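Tabletop Play Kitchen: Set-Up Guide
July
By Tomás Ó Dálaigh

Section 7. Laying out the table

The Sutetti set (part no. 1283) is laid out on a white table with a flat top. Clear the working area before opening the box.

1. Place the table near a plain wall. Keep 800 mm free on the side where you will stand.
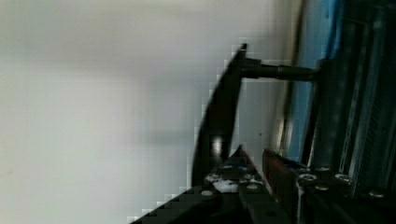
2. Wipe the top with a damp cloth. Let it dry.

3. Set the plate down first. All other pieces are placed in relation to it.

4. Lay the ketchup bottle lengthwise across the plate. Do not stand it on its cap.

CAUTION: The play food is not edible. Small pieces are a choking hazard.

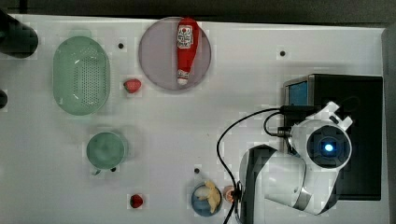

5. Place the strawberries directly on the tabletop, clear of the plate rim. Keep the dark dots in the top uncovered where possible, as they serve as reference points when the layout is repeated.

6. Position the bowl and the fruit.

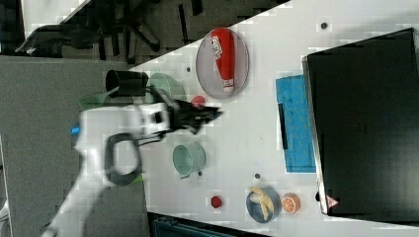

The fruit may be stored in the bowl or left loose, depending on the layout card in use. Layout 101 puts the banana in the blue bowl and the halved orange next to it, with the cut face showing. The mint green pot is left with its open top facing up.

NOTE: Bataineh layout cards use the same piece names as this guide. Mista cards do not.

7. Lay the blue mat flat beside the plate. Smooth out any folds.
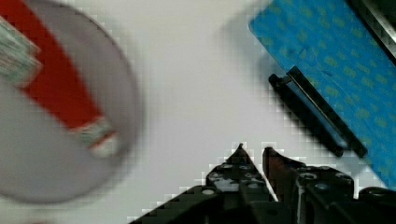

Fig. 4. Plate and blue mat on the tabletop.

8. Check each piece against the card before starting.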